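Student Projects / Robotics and Automation
2 comments | 4 shares

Effect of Object Clutter on a Simulated Pick Policy Viewed from the Wrist

Jean Gourlay and Lucie Doucette
Final report, submitted 2022-11-27

1. Purpose

The project tested whether a grasping policy trained on tidy kitchen counters in simulation keeps its success rate when the counter is cluttered. The policy takes one color image from a camera mounted at the wrist, plus the joint positions, and outputs a small change in gripper pose. No depth image is used. Earlier coursework with the same arm model had used a fixed overhead camera, and the results from that setup could not be compared directly, so a new baseline was trained.

2. Setup

All runs were carried out in the Kendus simulator with the kitchen set supplied by the lab. The learning code is the Fostum package, unchanged except for the data loader. Object models were taken from the Paquette collection, which contains cookware, packaged goods and produce. Each model has a simplified collision shape and a full visual mesh.

The training set consisted of 300 demonstrations recorded by scripted control. In each one a single target was placed on the counter and picked up. The target class was given to the policy as a one-hot vector. Lighting direction and the material of the counter were varied between demonstrations. The starting pose of the wrist was also varied, including rotation about the camera axis.

The test set consisted of 200 episodes in two equal halves. In the tidy half only the target was present. In the cluttered half, additional objects were dropped from a low height and allowed to settle before the policy was started. Dropping was chosen over fixed placement so that objects would end up on their sides or overlapping the stove grates, which fixed placement never produced.

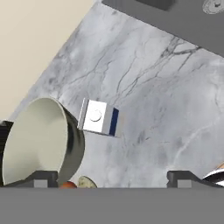 Clutter affects a wrist view in two ways that were treated separately in the analysis. The first is plain occlusion, where one object covers another. The second is occlusion by the hand, which is present in every image the policy receives and grows more important as the target moves toward the bottom of the view. The two small food items are an instance of the second kind: their lower halves are hidden behind the gray gripper, and what remains gives the policy little outline to work with. The carton, by comparison, lies on open marble and its front panel is exposed. We therefore recorded, for each episode, whether the target was partly behind the gripper in the first image.

3. Scoring

An episode was scored as a success if the target was lifted clear of the counter and held until the time limit. Contact with other objects was allowed. Lifting the wrong object was scored as a failure and logged under its own code. Each trained model was evaluated with 3 random seeds, and an outcome was counted only where at least two seeds agreed.

4. Results

The success rate was lower in the cluttered half for every target class. The drop was smallest for packaged goods and largest for produce. Within the cluttered half, episodes in which the target started partly behind the gripper failed more often than the rest. The same pattern was present in the tidy half, though weaker, so it cannot be put down to clutter alone.

Wrong-object lifts were rare. The more common failure was that the policy moved down too early and closed on the counter next to the target. We think this comes from the scripted demonstrations, which always approached from directly above with the target near the center of the view.

Masking the gripper region with a constant color during training made no clear difference. Adding a short upward motion before the first policy step did help, since it brought more of the target into view. This change was made late and was tested on the cluttered half only.

5. Limits

Grasps on cookware depended on the simplified collision shapes, and a saucepan on its side could sometimes be held at points where a real pan would slip. No tests were made on the physical arm. The Parnent arm in the teaching lab is booked until December, and a transfer test is planned for after that.

6. Division of work

Gourlay wrote the scene generator and the scoring script. Doucette recorded the demonstrations and trained the models. The analysis and this report were done jointly.

Related reports
Comparing Two Gripper Widths for Carton Picking
Camera Delay and Its Effect on a Learned Controller
Fixed Overhead Camera Baseline for Counter Tasks
Settling Time of Dropped Objects in Kendus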